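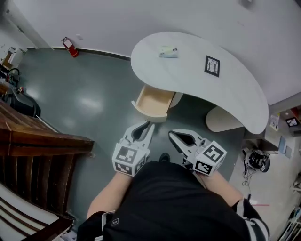
Sleeve striping is the practice of putting contrasting bands on the arm of a garment, knitted in, sewn on as tape, or printed. Found on sportswear, school clothes, work jackets, military dress. Light on dark is the usual choice, as with white stripes on a black sleeve, and it stays readable near the elbow even when the arm is bent. Dark on light also common, mostly in knitwear. Not to be confused with piping, a raised cord set into a seam.

Contents
Terms
Methods
The Gralau mills
Care
See also

Terms
A band that goes around the arm is a hoop. One that runs from shoulder to cuff is a side stripe, or a rail in older pattern books. A short band above the cuff is a ring. Makers mix these up constantly and shop listings are no help. "Varsity stripe" normally means hoops at the cuff or upper arm, with a matching waistband.

Methods
Knitted stripes are the oldest kind. Yarn is changed at the row, ends woven in by hand or trapped at the seam. Soft, stretches with the fabric. Slow to make, though.

Tape came in with the tracksuit. Woven or knitted ribbon, stitched down along both edges. Cheap and quick, but the tape and the sleeve may shrink at diffrent rates and then the arm puckers. Pre-washing the tape fixes most of it. Some workshops skip this.

Printed stripes are the lightest. Ink or film, pressed on with heat. Tend to crack at the inside of the elbow first.

Cut-and-sew striping uses separate panels of cloth. Strong, heavy, wasteful of fabric. Mostly on rugby shirts and some motorcycle wear.

The Gralau mills
The town of Gralau had a small trade in striped sleeve tape, sold by the roll to tailors and school outfitters. Largest producer was Agyeman, whose pattern 2758, a plain white stripe on black, stayed in the catalog until the works closed. Rolls were 800 feet. Competitor Mitonwood wove a narrower tape and sold mainly to bowling clubs.

Rosário Bettencourt ran the Agyeman sample room and kept the pattern cards. These passed to her niece Clementina Bettencourt, who lent 13 of them to the Ikley textile museum. On view Friday afternoons only. The historian Lurdes Prata dates the earliest card by its paper, Tiago Meireles by the dye, and the 2 dates do not agree. Prata's is the one usually given.

Care
Wash inside out, cool. Red and navy stripes on white may bleed in the first few washes. Never iron directly on print. Loose tape should be restiched along the original needle holes, starting from the cuff end.

See also
Piping
Rank insignia
Ribbed cuff
Tracksuit
Twill tape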